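Setting up the kitchen counter cell in sim (one arm, wrist cam)

April 20, 2018

Quick writeup because I keep getting asked for this and my notes are a mess. This gets the Grustik counter cell from a fresh checkout to the arm holding something small over the counter without flinging it. If you only want the arm and no kitchen, stop after the gripper part.

What you need first

Grustik built and running, the Trình asset pack unpacked next to it (next to, not inside, the loader gets confused), and Avana for the motion side. Old Avana from before February will load but the joint signs are flipped on the wrist. You'll know. Arm goes straight into the counter.

Disk space. The asset pack is bigger than you think once textures are unpacked.

Base mount

Open the cell file, find the arm base entry. It should sit flush with the counter edge. Not sunk in. If the base mesh overlaps the counter mesh even a hair, the solver spends the first steps pushing them apart and the whole arm hums. Looks like a bad motor. Isn't.

Lift the base until the hum stops, then leave it. Don't chase a prettier number.

Lock the base after. There's a fixed flag, it defaults to off, which has cost me two evenings.

Zeroing the joints

Do this before any props go in. Empty counter, arm only.

Send all joints to zero. Wait for it to settle. Read back what Grustik reports and compare to what Avana thinks. They should agree. If one joint is off by a constant, fix the offset in Avana. If it's off by a different amount every time you're not settled yet, wait longer.

Gains: start with stiffness 2,000 on every joint and only lower the wrist ones if you see chatter. Do not raise the shoulder to fix a wrist problem. I did this. It sort of works and then evrything downstream is wrong.

Joint 5 and joint 6 are the ones that drift after an asset update. Check those two first, saves time.

Gripper

Two fingers, both have to be driven. A lot of people wire up one and mirror the other in the visual only, so it looks closed and grips nothing.

Steps:
Close fully with nothing between the fingers. Tips should meet, not cross.
Open fully. Check both fingers hit their limit together.
Put the smallest prop you have between the tips and close slowly.
Turn up finger friction until it holds with the arm still.
Then move the wrist a bit and see if it creeps.

If the prop shoots out sideways your collision mesh is a convex blob around the whole finger. Swap for the finger-only mesh in the Tovby folder. Same shape, split in parts.

Set a force limit. Without one the fingers push through small props and you get them stuck inside each other, and then you have to restart the sim to get them out.

Wrist camera

Parent it to the gripper body, not to the last arm link. Sounds the same, isn't, there's a small offset between the two and you'll be calibrating against the wrong thing.

Aim it so a fingertip stays in view at the bottom. You want that tip as a fixed reference: when the camera mount gets knocked by a bad config the tip moves in the picture and you catch it right away. Too much finger and you lose counter. Just the point is plenty.

Near clip plane: pull it in or the finger vanishes.

Props and counter

Load the big stuff first (microwave, cabinet), let it settle, then the small stuff. If you drop everything in at once the bottles tip. Seed 549 gives a layout that settles clean, use that for a first run.

Turn shadows on even if it's slower. A prop floating over the counter is really hard to spot without them.

Small item in the fingers over the kettle, then two views with the fingertip low in the picture: 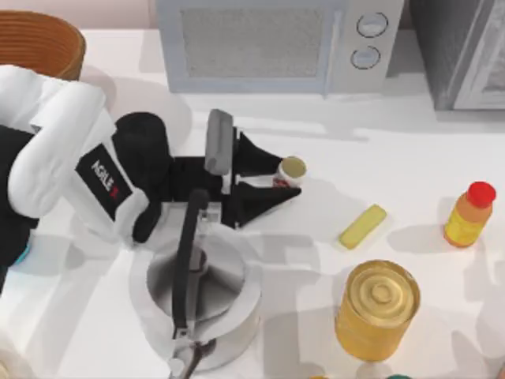
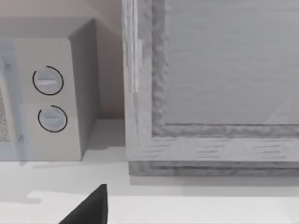
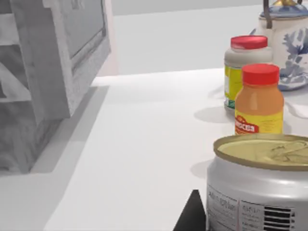

Saving the cell

Once it all holds, save the cell AND the Avana profile. Two separate saves. The cell file does not carry the gains, so if you only save the one you come back to floppy joints and think you broke something.

Name them the same. Put the asset pack version in the name too.

Looking after it

After every Trình update, redo the zero check and the gripper close test. Skip the rest unless one of those fails.

If the sim gets slow over a long session, it's usually contacts piling up from props that ended up touching behind something. Reset the props, not the arm.

If the arm hums again out of nowhere, go look at the base. Somebody (me) nudged it.

If the camera view is black: clip plane, or the light got deleted with a prop group. Check the light first, it's quicker.

If the grip suddenly feels weak and you changed nothing, check the timestep. The loader resets it when you open an older cell and friction goes to mush at the bigger step. Put it back, re-save, rerun the close test.

Still to do: a proper script for the zero check so I can stop doing it by hand, and a second camera off to the side. Will add to this page when thats working.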